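Section 3. Setting Up the Utensil Bins

Applies to the Rundton bin set, all sizes. Revised 2020-08-08.

Read this section before you load the bins for the first time. Setting up one drawer or one stretch of counter takes 16 minutes if everything is already washed.

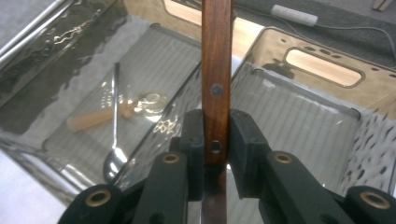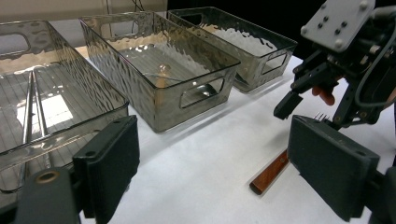

3.1 Before you start

Take everything out of the drawer or crock you are replacing and put it on a clean towel. Wash and dry anything that has been sitting at the bottom. Bins are shipped nested with a paper sheet between them. Pull the sheets out and wipe each bin with a damp cloth and a drop of dish soap.

Check the rims for shipping damage. A bin with a cracked rim should not be used for knives. Contact the store where you bought it, or write to Rundton Customer Service, 1859 Nowakowski Road, Fitville.

3.2 Placing the bins

1. Choose a flat surface. The bins can sit on a counter, on a shelf or in a deep drawer.

2. Set the bins side by side with the long walls next to each other. Leave enough room to get your fingers into the handle cutouts at the short ends.

3. Slide each bin out and back once. If it catches on its neighbor, widen the gap.

4. If the shelf is slick, lay down a Trirnness liner, trimmed to size. Liners are sold separately.

Note: Do not push the bins tight against a wall that gets hot. Keep them well away from the range and the toaster.

3.3 Sorting

Sort by how you use things — not every kitchen needs a bin just for forks.

5. Put long, thin items in first. Chopsticks and skewers should lie lengthwise on the floor of the bin. If they only fit corner to corner, give them a bin of their own or keep them somewhere else.

6. Put spoons and other table pieces in a second bin, all facing the same way.

7. Leave the last bin empty for the first week. Most households find a few stray pieces in the dishwasher or the sink that were missed on sorting day.

8. Load small items such as bag clips and corn holders last, in a cup or small box set inside the bin.

Note: The floor of the bin is ribbed. Crumbs collect between the ribs, so brush along them when cleaning, not across.

3.4 Knives

CAUTION: Never drop a loose kitchen knife into a bin with other utensils. Someone reaching in for a spoon can be cut, and the edge will dull against the other metal.

9. Fit a blade guard before storing any kitchen knife in a bin.

10. Lay the knife flat with the handle toward the front. Do not stand it on its point.

11. Keep one bin for knives only and put it out of reach of children.

Knives with wooden handles need a little more care. Wash them by hand and dry them right away, paying attention to the area where the blade meets the handle and to any rivets. A damp handle stored in a bin can swell or pick up a musty smell. If the wood looks dull, rub in a thin coat of food-safe mineral oil and let it stand overnight before putting the knife back.

3.5 Lifting and carrying

12. Lift with both hands, one at each end. The cutouts are meant for pulling a bin forward and for steadying it — support the underside when it is full.

13. Do not carry a loaded bin by one cutout.

14. Do not stack loaded bins. Rims can slip, and the lower bin will scratch.

3.6 Cleaning

Empty the bins once a month. Wash by hand in warm water and air dry upside down on a rack. Water temperature should not go over 55°C. The bins are not dishwasher safe, and the dry cycle will warp the long walls.

Cloudy patches are usually hard water. Wipe with equal parts white vinegar and water, rinse, and dry with a soft cloth. Scouring pads and powdered cleansers will mark the plastic for good.

Sticky spots left by price labels come off with cooking oil. Rub, wait a few minutes, then wash with soap.

3.7 If something doesn't fit

Ladles and long tongs will stick out over the rim. Hang them, or stand them in a crock next to the bins. Extension pieces are covered in Section 4.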